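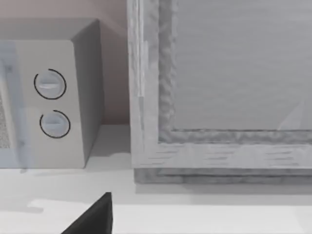
공용 탕비실용 소형 전자레인지 비교 검토: 다이얼식 Bredico와 버튼식 Curnis

본 검토는 Onderley 생활설비평가실이 입주 기관의 요청에 따라 실시한 공용 탕비실 기기 평가의 일환으로 작성되었다. 평가 대상은 탁상형 전자레인지 2종이며, 조작부가 회전식 다이얼로 구성된 Bredico 제품과 평면 버튼 및 표시창으로 구성된 Curnis 제품을 나란히 설치하여 사용하였다. 검토 의견은 설비평가실의 Omprakash Maurya 선임평가관이 정리하였다.

1. 평가의 범위

가정용 전자레인지에 관한 평가는 대체로 출력과 부가 기능에 집중되는 경향이 있다. 그러나 여러 사람이 함께 쓰는 탕비실에서는 사용자가 설명서를 읽지 않는다는 점을 전제로 하여야 한다. 이에 따라 본 검토에서는 조작의 명확성, 가열의 균일성, 청소의 용이성, 소음, 설치 여건을 중심으로 살펴보았다. 해동 전용 프로그램과 자동 조리 메뉴는 실제 사용 빈도가 낮아 참고 사항으로만 다루었다.

평가 기간 중 두 제품은 약 60명이 근무하는 층의 탕비실에 설치되었으며, 사용자에게는 어떠한 사전 안내도 제공하지 않았다. 점심시간에는 두 제품이 모두 쉬지 않고 가동되었고, 오전과 늦은 오후에는 음료를 데우는 용도가 대부분을 차지하였다.

2. 조작부

Bredico 제품은 출력 다이얼과 시간 다이얼을 각각 하나씩 두고 있다. 출력을 정하고 시간을 돌리면 곧바로 가열이 시작되므로 별도의 시작 버튼이 없다. 처음 사용하는 직원도 망설임 없이 조작하였으며, 사용 방법에 관한 문의는 접수되지 않았다. 다만 짧은 시간을 정확히 맞추기는 어렵다. 눈금의 앞부분이 촘촘하여 1분 미만의 설정에서는 매번 결과가 조금씩 달랐고, 우유와 같이 쉽게 끓어 넘치는 음식을 데울 때에는 사용자가 곁에서 지켜보아야 하였다. 앞 사용자가 출력을 낮추어 둔 상태를 확인하지 않고 그대로 사용하는 사례도 반복되었다.

Curnis 제품은 시간을 초 단위로 설정할 수 있으며 표시창의 글자가 크고 선명하다. 시작 버튼을 한 번 누르면 30초가 더해지는 방식은 음료를 데우는 사용자들로부터 좋은 평가를 받았다. 반면 출력을 변경하려면 메뉴를 두 단계 거쳐야 하므로 대부분의 사용자가 최고 출력만을 사용하였다. 젖은 손으로 누를 때 반응하지 않는 경우가 있었고, 버튼 경계가 손끝으로 구분되지 않아 시력이 낮은 사용자에게는 불편이 따른다.

3. 가열 성능

즉석밥, 냉동 만두, 국물 음식, 반찬이 담긴 도시락을 동일한 용기에 담아 비교하였다. 즉석밥과 국물 음식에서는 두 제품의 차이가 뚜렷하지 않았다. 냉동 만두는 Curnis 쪽이 고르게 데워졌으며, Bredico에서는 접시 가운데에 놓인 만두의 속이 덜 데워져 한 차례 위치를 바꾸어 다시 가열할 필요가 있었다. 도시락의 경우 두 제품 모두 밥이 먼저 뜨거워지고 반찬은 미지근하게 남았다. 중간 출력으로 낮추어 시간을 늘리면 개선되지만, 점심시간의 대기 줄을 고려할 때 현실적인 방법으로 보기 어렵다.

4. 청소와 유지 관리

Bredico의 내부는 모서리가 둥글게 처리되어 젖은 행주로 쉽게 닦인다. 회전 접시의 받침 고리도 한 손으로 분리된다. 다이얼은 당겨서 빼낼 수 없는 구조이므로 다이얼 둘레에 낀 음식물은 가는 솔로 제거하여야 한다. Curnis는 조작부가 평평하여 겉면 청소에는 유리하나, 내부 천장의 덮개 주변에 기름때가 남기 쉽다. 두 제품 모두 문 안쪽 고무 부위의 변색은 확인되지 않았다.

비교를 위하여 기존에 사용하던 Seppälä 제품의 관리 기록도 검토하였다. 이 제품은 문 손잡이의 유격으로 2회 수리를 받은 바 있다. 이번 평가 대상은 손잡이가 없는 구조와 누름식 구조를 각각 채택하고 있어 같은 문제가 발생할 가능성은 낮을 것으로 판단되나, 장기 사용에 따른 내구성은 이번 검토에서 확인하지 못하였다.

5. 소음과 설치

가동음은 Curnis가 다소 낮았다. 그러나 종료 알림음이 크고 음식을 꺼낼 때까지 일정 간격으로 반복되어, 탕비실과 인접한 부서에서 개선 요청이 있었다. 알림음은 설정에서 끌 수 있으나 전원이 차단되면 초기 상태로 돌아간다. Bredico는 종소리가 한 번 울리고 그친다.

설치 시에는 두 제품 모두 뒷면과 윗면에 제조사가 정한 통풍 간격을 확보하여야 한다. 선반 깊이가 부족한 탕비실에서는 Curnis의 전원선이 꺾이지 않도록 유의할 필요가 있다. Bredico는 본체가 가벼워 문을 세게 열 경우 앞으로 조금 밀리는 현상이 있었으며, 미끄럼 방지 받침을 덧댄 뒤에는 같은 현상이 나타나지 않았다.

6. 종합 의견

불특정 다수가 사용하는 공용 탕비실에는 Bredico를 우선 권고한다. 조작 안내가 필요 없고 종료음이 업무에 미치는 영향이 적다는 점을 높게 평가하였다. 냉동식품의 이용이 많거나 사용자가 고정된 소규모 사무실에는 Curnis가 적합하다. 동일한 탕비실에 두 대를 설치하는 경우에는 같은 제품으로 통일하는 편이 혼선을 줄이는 데 도움이 된다.

Bredico를 설치하는 부서는 출력 다이얼의 권장 위치를 스티커로 표시하여 주기 바란다. 해당 스티커는 설비평가실에서 배부한다.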